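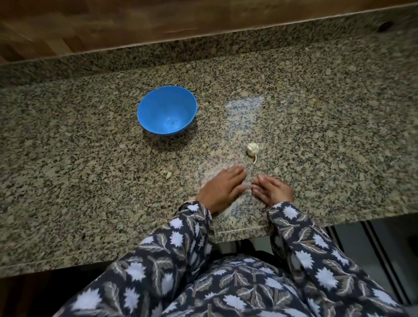

Turning a drawing into a sheet of gift wrap starts with the repeat, so settle that before you ask a printer for a price. A repeat is a single tile of artwork that joins up with itself on all four sides. For a first design, keep to two or three motifs and one plain ground colour. White star-shaped flowers and grey-beige leaves on dark navy, as on the long-sleeved top over the granite worktop, would be plenty for one sheet of wrap.

## What you need

- Your motifs, drawn in ink or paint
- A scanner
- Any image program with layers and an offset tool
- A sheet of layout paper and a pencil

## Scan and clean up

Scan at 300 dpi at the size you want the motifs to print. If you think you may enlarge them later, scan higher and reduce the file afterwards. Cut each motif away from its paper and put it on its own layer. Check the edges at full size on a mid-grey background. Pale halos that vanish on white will show up badly on a dark ground.

## Build the tile

1. Make a square canvas and fill it with the ground colour.
2. Place the largest motifs in the middle. Keep them clear of the edges.
3. Save a copy, then offset the artwork by half the width and half the height. The outer edges now meet in the centre.
4. Fill the gaps in the centre with more motifs. Don't let anything touch the new outer edges.
5. Offset again and look for holes or crowding.
6. Flatten a copy, keeping the layered file.

Fill a full sheet with the tile and print it on office paper, in sections if you have to. Pin it up and stand at the far side of the room. Any stripe or diagonal you didn't mean to draw will show from there. Turning every third or fourth motif usually breaks it up.

Then wrap something small. Fiorella Costa's first wrap for our Cesik range looked fine on the wall, but the flowers were so large that a soap box got half of one. We took the whole tile down in size and left the drawing alone.

## Prepare the print file

Ask the printer for their template. Ours is Dellier, in Prustotthorpe, and they want a PDF in CMYK with fonts outlined. Leave 20 mm clear along the bottom of the back for your name, the design title and the barcode, if the back is printed. If it isn't, these go on the belly band or label.

Dark grounds need a proof on the real stock. Navy on uncoated paper dries flatter than it looks on screen, and folds can crack to white on heavier sheets. Fold the proof both ways and rub along the crease.

## Order and pack

Our first run was 300 flat sheets at £249, which came to 83p each before packaging. Work out your own figure with the band, label and carton added before you set a trade price.

Syahrul Purba packs ours flat for the trade, with a board at the back, and folds only what we sell online. Write the design code on the short end of every carton. Keep one sheet from each run in a folder, dated on the back, to check the colour when you reprint.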